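Menzies Creek Listening Project: where we're at in February

Hi Weidong,

You asked for something short and readable this time, so I've left the spreadsheet as an attachment and I'll just tell you how it's going. Mostly well! The submissions are in, the river forum has a date and a room, and I've only had one serious argument with a printer.

Submissions

We closed the call for written submissions at five o'clock on the Friday we'd promised, and then quietly let in the ones that turned up over the weekend (the mail out past Pirudo is what it is). The final tally was 673, which is far more than I'd budgeted reading time for. They came from irrigators, school classes, two rowing clubs, a lot of retired people with very good memories of the 1970s, and one gentleman who sent in forty years of rainfall written in pencil. I've scanned the lot and posted him the originals back by registered mail, at his request.

The question we put to everyone was the one you and I settled on: if the river had a say in how it was managed, what would you want it to be able to say? I was a bit nervous about that wording, to be frank. A handful of people told us it was daft. Most took it seriously though, and the answers from the dairy end of the valley were some of the most thoughtful in the pile.

What people keep coming back to is summer flow. Water quality is up there as well, and access to the banks, but flow comes up in nearly every conversation I've had. The Humura families want the old crossing recognised in whatever we put forward, and I've told them it'll have its own section in the discussion paper, written by them and not edited by me beyond commas. 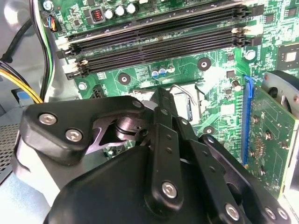
The discussion paper

A full draft exists. It's 37 pages, which I know is too long, and I'm hoping to lose the middle third of chapter two, where I got carried away comparing river guardianship laws in other countries. It's interesting stuff but a shire councillor reading it on the train doesn't need all of it. I'd rather give them a decent page and a reading list.

The legal section has been checked by our adviser and came back with fewer red marks than I'd feared. The main change is that we now talk about a "voice" for the river throughout and leave "personhood" to one boxed paragraph. She thinks, and I agree, that the bigger word was going to swallow the whole discussion before we'd got to what people want done about weirs.

Could you have a look at the recommendations before it goes to layout? There are four. I'm happy with the first three. The last one asks the water authority to publish its release schedule in plain English ahead of each season, and I can't decide whether it's too modest or just modest enough.

The forum

We've got the main hall at Drurel for the whole day, with the side room for the kids' program. Twenty speakers have said yes, and I'm still chasing a hydrologist who'll talk to a general audience without slides full of equations. If you know one, please send me a name.

The morning is presentations and questions, and the afternoon is the dialogue proper, in mixed tables, with a farmer, a council person and somebody from downstream at each. We trialled that format in the Humura hall and it ran well over time, mainly because people didn't want to stop talking.
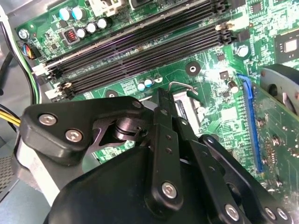 I've cut the afternoon down to two rounds as a result, with a long tea break between them, and moved the reporting back to the end so it doesn't chop things up. Catering is being done by the netball club. They've quoted under what we set aside, and I'd like your okay to put the difference towards a second bus from Pirudo, as the first one filled up within a few days of going on the website.

Money

We're a touch under on printing and a touch over on travel, and the two more or less cancel out. The translation line hasn't been spent at all yet. It will be once the paper's final, so please don't take it back! Details are in the attachment, second tab.

What's bothering me

Two things. The upstream graziers' group still hasn't confirmed, and a day about the river without them would be pretty lopsided. I'm driving up to see their president next week and I'll bring cake. The other is that the council's water plan review has been brought forward, so our paper will land later in their process than I'd like. I've asked whether they'll accept a two-page summary early, and they've said probably.

I'll ring once I've been up the valley. If you get a chance to read the recommendations before then, even on your phone, that'd be a big help.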